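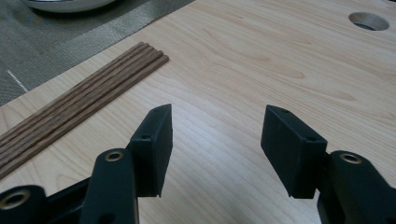 I've been living with the new table for 4 months now and I still run my hand over it every time I walk past. Is that weird? Probably. But I waited so long for a real wood table that I'm going to enjoy it.

If you've been reading for a while you'll remember the old one, the wobbly white thing with the peeling corner that we ate at, did taxes at, and once used to hold up a shelf while the glue dried. It was fine! It owed us nothing. But every August when the windows were open and the humidity got in, the top swelled up along one side and the salt shaker would slowly travel toward the wall.

So I started looking. First I fell in love with a table from Oltmanns that cost $1,597, and I kept that tab open on my phone for most of the spring, like maybe the price would get embarrassed and come down. It did not. Then I found mine secondhand, from a couple in Cliltavell who were moving to a smaller place, and they wanted $80 for it. Eighty! I said yes before I'd finished reading the ad (and then had to figure out how to get a table home in a hatchback, which took two trips and a lot of blankets).

What got me was the grain. It's a pale, honey kind of color with long wavy streaks running through it, and then darker amber lines, and these soft oval shapes that look like ripples in a pond. I find new ones all the time, mostly at breakfast when I should be answering email.

The finish was pretty dull when we got it, so I spent a weekend on it. I wiped it down, let it dry overnight, sanded very lightly by hand going with the grain, and rubbed in a thin coat of the Wellance oil I had left over from the cutting boards. Then a second coat the next evening. I was nervous about the smell but it was gone by lunchtime. If I did it again I'd use less oil the first time, I had to go back with an old T-shirt and buff off the sticky patches for what felt like forever.

A few people have asked if I'm scared of scratching it. A little, yes. I bought a set of Adance placemats and we use them when I remember. I'm also that person now who lifts things instead of sliding them, and who says "coaster?" in a voice I recognize from my mother. But it's a table. It's going to get homework and glue sticks and hot cocoa on it, and somebody is going to press too hard with a ballpoint pen, and I've decided I can live with that.

The chairs are the next problem. They came with the old table and they're 7 shades too dark next to this one, plus one of them squeaks. I keep going back and forth between sanding them down and painting them green. My sister votes green. I've got a sample pot in the hall closet and I'm going to try it on the squeaky one first.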